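Local Arts Pledges and What Happens After Signing
Project report, Community Arts Policy module
Submitted 3 Aug 2023

Background

The town of Zirstead adopted a shared arts plan six years ago. Any group in the town can join it by signing a one-page pledge. Signing costs nothing and brings no grant money. In return, the group is listed on the plan's website, gets a newsletter, and agrees to send in a short statement each year describing what it has done toward the plan's goals.

Our project looked at whether the pledge changes anything for the groups that sign it. We did not try to judge the quality of their work. We were interested in paperwork, contacts, and shared use of space, which are the areas the plan says it wants to improve.

Method

We began with the public list, which had 211 signatories when we downloaded it in April. It includes theater companies, choirs, dance schools, two print shops, several churches, and a number of businesses that have no obvious tie to the arts. We sent all of them a survey with twelve questions and received 90 usable replies. A reply was left out if the person filling it in did not know whether their group had signed.

We also read every yearly statement posted on the website. These vary a great deal. Some are four pages long with budgets attached. Others are a single sentence copied from the year before.

Finally, we held longer interviews with two organizations. Trullano is a small puppet theater that signed in the first year. Kioko is a shared studio building that signed much later, after its tenants asked it to. Both interviews took place in person and followed the same list of questions.

Findings

Most groups that replied said they signed because another group asked them to. Few had read the full plan first. This matched what we heard at Trullano, where the pledge was signed at the end of a meeting on another topic and the plan itself was read some months later.

The yearly statement was the part people liked least. Groups with paid staff found it easy. Groups run in the evenings often missed the deadline, and the survey comments show they were unsure what would happen if they did. The plan does not say. As far as we could find out, no signatory has ever been removed from the list for sending nothing.

Sharing space was the clearest benefit. Signatories can post open rooms and dates on a common calendar, and Kioko told us that its ground floor is now booked by outside groups on most weekends. Before it signed, the building relied on a notice by the front door.
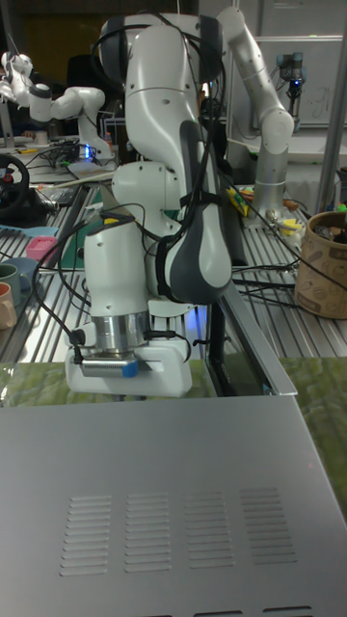

A reply from Fosance took the opposite view of the calendar, saying that "it only helps if you have a room to offer, and the groups that need one most have nothing to trade." The same reply suggested that a few dates each season be held back for groups without a building. Several other survey comments pointed the same way, though less directly.

Contact between groups was harder to measure. We asked whether people had worked with another signatory in the past year, and many had, but most of those partnerships were older than the pledge. We cannot say that signing led to them.

Limits

Groups that answered the survey were probably the more active ones. We also had no comparison with groups that never signed, as there is no list of them. Some questions were worded poorly. Question 7 asked about "events" without saying whether classes counted, so we left those answers out of the results.

Suggestions

The plan's office could shorten the yearly statement to a form with fixed questions. It should state plainly what happens when a statement is late. The space calendar could be opened to groups without rooms, with a set share of dates kept for them. New signatories could be sent a short summary of the plan before they sign.

The survey questions are in Appendix A. The coding sheet for the yearly statements is in Appendix B.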